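Zwischenbericht Förderlinie Quartiersküchen, Standort Sala
Berichtszeitraum: zweites Förderhalbjahr
Stand: 9. März 2025

1. Worum es in diesem Bericht geht

Bewilligt wurde das Vorhaben mit der Annahme, dass eine gemeinsame Lager- und Bestellstruktur die Lebensmittelverluste in den Küchen halbiert. An diese Annahme glaube ich nach einem weiteren Halbjahr weniger als zu Beginn. Die Zahlen sind besser geworden, das stimmt. Ob das an unserer Bestellstruktur liegt, kann ich aus den vorliegenden Daten nicht ableiten, und ich möchte es auch nicht behaupten.

2. Stand der Arbeiten

Elf Küchen nehmen inzwischen teil, der Antrag sah dieselbe Zahl vor. Die letzte kam im August dazu, also reichlich spät. Zwei Küchen melden ihre Abfallmengen nur unregelmäßig, eine hat das Wiegen über Wochen durch Schätzen ersetzt. Diese Werte habe ich aus der Auswertung genommen. Wer sie mitrechnet, kommt auf ein deutlich freundlicheres Bild, das ich für nicht haltbar halte.

In den verbleibenden Küchen wurden im Berichtszeitraum 321 kg vermeidbare Abfälle erfasst. Einen sauberen Vergleichswert aus der Zeit davor gibt es nicht. Die im Antrag genannte Ausgangsmenge von 1000 kg stammt aus einer Selbstauskunft der Küchen und wurde nie gewogen. Ich rate dringend davon ab, beide Zahlen nebeneinander in eine Pressemitteilung zu setzen. 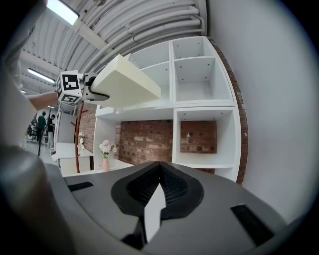 Die Bestellsoftware von Grendex läuft seit der Umstellung stabil, wird aber anders genutzt als geplant. In mehreren Küchen wird weiterhin auf Papier bestellt und am Abend nachgetragen. Der Hersteller spricht von einer Übergangsphase - davon war allerdings schon im letzten Bericht die Rede. Dazu kommt die Auswertungsseite, die fast vollständig in Grau gehalten ist, ein Grau wie das des Greifergehäuses auf dem Foto, mit schwarzen Feldern auf grauem Grund, und entsprechend schwer findet man dort die Warnung vor ablaufender Ware. Eine farbliche Kennzeichnung ist zugesagt, ein Termin fehlt. Bis dahin arbeiten die Küchen mit Klebezetteln am Kühlhaus, was zuverlässiger funktioniert, als mir für die Begründung der Lizenzkosten lieb ist.

3. Lieferbeziehungen

Der Gemüsehof Wimcombe liefert wie vereinbart zweimal wöchentlich. Die Qualität ist gut, die Gebinde sind für kleine Küchen zu groß. Aus dem Versuch, Überschüsse untereinander zu tauschen, ist wenig geworden: Die Fahrten kosten Zeit, und getauscht wird vor allem Kohl, den im Winter alle haben. Das Zwischenlager Irkton steht zur Verfügung und ist zu 30 Prozent belegt. Im Antrag hieß es, dass die Auslastung von selbst steigt, sobald alle Küchen angeschlossen sind. Dafür sehe ich bisher keinen Anhaltspunkt.

4. Mittelverwendung

Die Personalmittel wurden planmäßig abgerufen. Bei den Sachmitteln bleibt ein Rest, vor allem aus nicht beschafften Kühlboxen. Ich schlage vor, ihn für geeichte Waagen und eine kurze Einweisung der Küchenteams zu verwenden. Eine Aufstockung des Lagers beantragen wir nicht.

5. Nächste Schritte

Im kommenden Halbjahr wird in allen Küchen nach demselben Bogen gewogen, auch an Tagen mit Veranstaltungen. Der Vertrag für Irkton läuft weiter, eine Kündigung zum Jahresende wird geprüft. Mit Grendex ist ein Gespräch über die Warnanzeige und die doppelte Eingabe vereinbart. Um Zustimmung zur Umwidmung der Sachmittel wird gebeten, die Kostenaufstellung liegt als Anlage bei.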